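Kerutance wrist camera kit: notes after the first stretch of use

April 5, 2023

I have been running the Kerutance wrist camera kit on the small arm in my workshop since January, and enough people have asked about it in the comments on the gripper post that I am writing it up properly. I paid for the kit. Kerutance did not see this text before it went up.

What you get is a small color camera, a mounting bracket for the wrist flange, a cable with a strain relief clip, and a license for their calibration software, Flillus. The bracket is the part I bought it for. I had been using one I made myself, and it shifted every time I changed fingers. The kit cost me 1,455 dollars with shipping, and the license is tied to one controller. If you move the camera to a second arm you have to release the license first, and the release step needs a network connection. My shop machine is normally offline, so I had to run a cable across the floor to do it.

Mounting

The bracket goes between the flange and the gripper and adds a little to the tool length. Flillus asks for the new tool center point before it does anything else and will not guess. I like that. The printed guide gives the stack height for the Tambunan adapter plate and for no other, so if you have a different plate, get the calipers out. The screws supplied were the right length for my plate but too long for the one Abelardo Ojeda uses on his arm. He cut his down.

Cable routing is the weak point. The connector exits toward the elbow side, and with the wrist rolled past 57 degrees in that direction the strain relief touches the bracket. It hasn't damaged anything on mine. I set a soft limit in the controller and stopped thinking about it.

The work surface

The calibration procedure comes in two stages. The first uses the printed target in the box and gives you the lens parameters. The second, which Flillus calls surface registration, ties the camera to the plane you will be working on. It wants straight, high contrast lines on a matte background. The manual suggests their own printed mat, sold separately. It also says, further down, that any matte surface with a tape grid will do, provided the crossings are clear and you tell the software which crossing is the origin.

I used blue painter's tape on a beige surface and laid it by hand with no straightedge. I wanted to know how much sloppiness the software would accept, because a kit that only works with perfect reference lines is of no use in a shop where the tape gets replaced whenever it starts to lift.

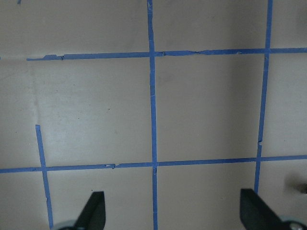
Registration fits a line to each strip using both edges, then solves for the crossings. A torn end or a nick in one edge gets treated as an outlier and dropped, up to a limit you can set. The default limit is strict. With it, Flillus rejected two of my strips outright and told me so in the log, giving the strip index and the residual. The index is assigned left to right in the camera view at the start pose, so if you start with the wrist rotated, strip 2 in the log may not be the one you have in mind. I lost an evening to this.

After loosening the limit one step, every strip was accepted. I then repeated the registration 50 times from start poses spread over the reachable part of the surface, with the arm returning to its home position between runs. I logged the solved origin each time. The spread was small enough that my own uncertainty in the tool center point was the larger term, and I stopped there. I do not have the equipment to separate the two any further, and I would be suspicious of any home shop review that claimed to.

Height matters more than I expected. If the camera starts too close, there are not enough crossings in view and the solver falls back to using line directions alone. It will still return a result, with a yellow flag next to it. Treat yellow as a failure. The positions I got from yellow results were plausible enough to be dangerous – a gripper coming down slightly off the mark looks fine until the fingers meet the table.

Fingers in view

With a wrist mount, the fingertips are always going to take up part of the picture. Flillus handles this with a mask that you draw once per finger set. Black fingers are easy to mask. The light gray parts of the gripper body are harder to separate from a pale table, and the automatic mask kept leaving slivers of housing in the usable area. I drew mine by hand with a generous margin. Horacio Troncoso wrote to say that he gets a clean automatic mask if he runs it over a dark cloth first and then takes the cloth away. I have tried it and it works.

The mask does not follow the fingers when they open and close. You either draw it for the full travel or keep the fingers at a fixed opening during registration. I do the second.

Light and shadow

My lamp is on the left, and the arm throws a soft shadow over whatever is to the right of it. Exposure can be locked, and it should be. On automatic, the camera hunts as the arm moves between the lit part and the dark part, and the line edges shift a little with each change. Locked at a value set over the bright area, the tape in the shadow is still dark against the surface and is found without trouble.

Specks and scuffs on the surface between the lines had no effect on registration. They do matter if you go on to use the object detector, which is a separate module. At its default minimum size it reported small marks as parts. Raising the minimum size cleared that up.
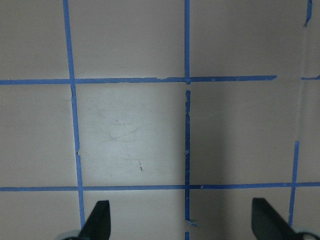 Tape grid from the wrist camera, with a frayed center strip and shadow to the right.

A strip with a gap in it is handled in one of two ways. If both pieces line up within the tolerance, Flillus joins them and reports one line. If they don't, it keeps the longer piece and ignores the other. There is a setting to force a join, and I would leave it off. I turned it on once and got a line that ran at a visible slant to both of its pieces.

Compared with what I had

The earlier setup was a Kemix board camera on my own bracket, with scripts I had written over a couple of winters. Image quality is close. The Kemix was sharper in the corners, if anything. What I gain with Kerutance is a bracket that goes back on in the same place and a log that tells me why something was rejected. What I lose is access to the raw solver output. Flillus exports the final transform and the per-line residuals but not the individual edge points, and I have asked support whether that might change. The reply was polite and said no.

Support otherwise has been quick. A question about the license release was answered the same day.

Who should buy it

If you have a working bracket and are comfortable writing your own fitting code, the kit will not give you better numbers. If you change grippers often, or more than one person uses the arm, the mount alone saves a good deal of repeated work. I am keeping mine.

Still on my list: running the same test with a narrower tape, and checking whether registration survives a finger change without a new tool center point. I will put the logs up with the next post, including the yellow ones.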